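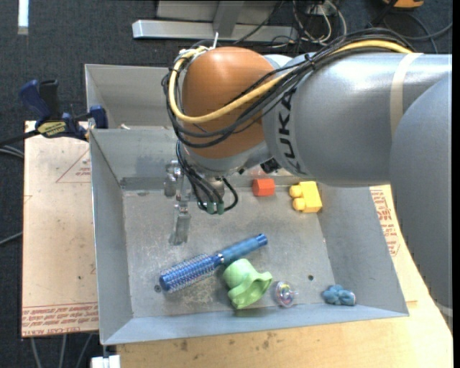

Recording bin-picking demonstrations by remote control

This page covers how we record picking demonstrations on the KUKA arm with the handheld controller. It assumes you have done the cell safety briefing and know where the stop button is. If you only want to replay old recordings, see the Gavska notes.

Before you start

Check that both bins are clamped together and that the clamp is tight. A bin that creeps a few millimetres during a session will spoil every recording after the move, and you won't notice until training.

Move the arm slowly through its full reach over the bin and watch the cables near the wrist. The loops need enough slack for the gripper to turn both ways without pulling on the connectors. If a loop catches on the bin wall, stop and re-tie it higher up.

Put the objects in by hand with the arm parked. Mix the shapes — something long like a hairbrush, a toy block or two, something round that rolls. Don't line them up. Leave a few against the walls, as those are the picks the model gets wrong most often.

Recording a pick

1. Start the Draleseck logger and wait for the steady tone.
2. Hold the enable switch halfway in. Fully in or fully out stops the arm.
3. Bring the gripper over the object you want and pause for 2 seconds. The pause marks the start of the approach when we split the recordings later.
4. Turn the wrist so the fingers close across the narrow side. For a brush, that means across the handle, never the bristles.
5. Lower straight down. Stop before the fingers touch the floor of the bin.
6. Close, lift clear of the walls, carry the object to the second bin and let go low.
7. Press the side button to end the recording.

If you miss, keep going and try again in the same recording. Kheri Mwakyusa used to delete the misses, and the model we trained on that set had no idea what to do after a bad grasp. Do delete anything where the arm hit a wall or the enable switch slipped.

Working near the walls

Tilt the gripper away from the wall before you go down. If there is no room for a finger, nudge the object towards the middle first, then pick it. Record the nudge and the pick together.

How many to record

Njoroge Minja's first usable set had 218 picks. Expect to manage almost 11 good ones between breaks when you are new. Swap operators when your hand gets tired; sloppy approaches show up clearly in the data.

When you finish, park the arm, stop the logger and copy the folder to Sarnance. Uploads are checked on Friday, so label yours before then with your initials and the object set.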